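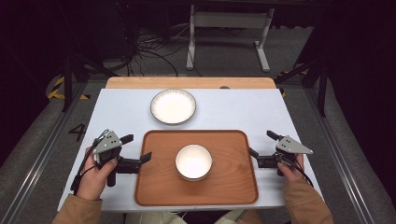

Cor Van Wijk
Maintainer, Mimen recipe data

Mimen - README

Mimen is a small collection of home recipes, typed over from handwritten notebooks and put in one common form. The first notebooks came from the Meijer family, the later ones from readers of the Flerno newsletter. Last change: February 25, 2026.

What is in the folder

recipes.csv - one line for each recipe
steps.csv - the cooking steps, linked by recipe_id
units.txt - the old measures and how I changed them to grams and milliliters
scans/ - the notebook pages, only where the owner agreed

Fields in recipes.csv

recipe_id: number, never used again after a recipe is removed
title: as written in the notebook, spelling mistakes included
course: soup, main, side, dessert or bread
servings: empty if the notebook does not say it
minutes: total time, with resting time
source: name of the notebook

Notes on the data

A "cup" in the Meijer notebooks is a coffee cup, and I did not change it to the American cup. In units.txt you find the value I used. If you do not agree with it, please change it there and run the script convert.py again.

Oven temperatures are often missing. Many writers put only "warm oven" or "good oven". I kept these words in the field oven_text and left oven_c empty. Please do not fill it by guessing.

In version 2 the bread recipes got their own course. Before, they were under side, and this gave strange menus. The field minutes has a maximum of 90 in the sample file, but the full file has longer times, mostly for stews.

Known problems

Recipe 14 and recipe 30 are nearly the same soup. Willy Van der Linden compared the scans and thinks they are from different writers, so both stay.
Some titles have a dialect word that I could not translate.
The Grirnedik notebook has water damage. Its last pages will be added in April, if they can be read.

Use

You may use and share the text freely, with the name of the notebook. For the scans please ask first. Corrections are welcome - send the recipe_id and the line you want to change.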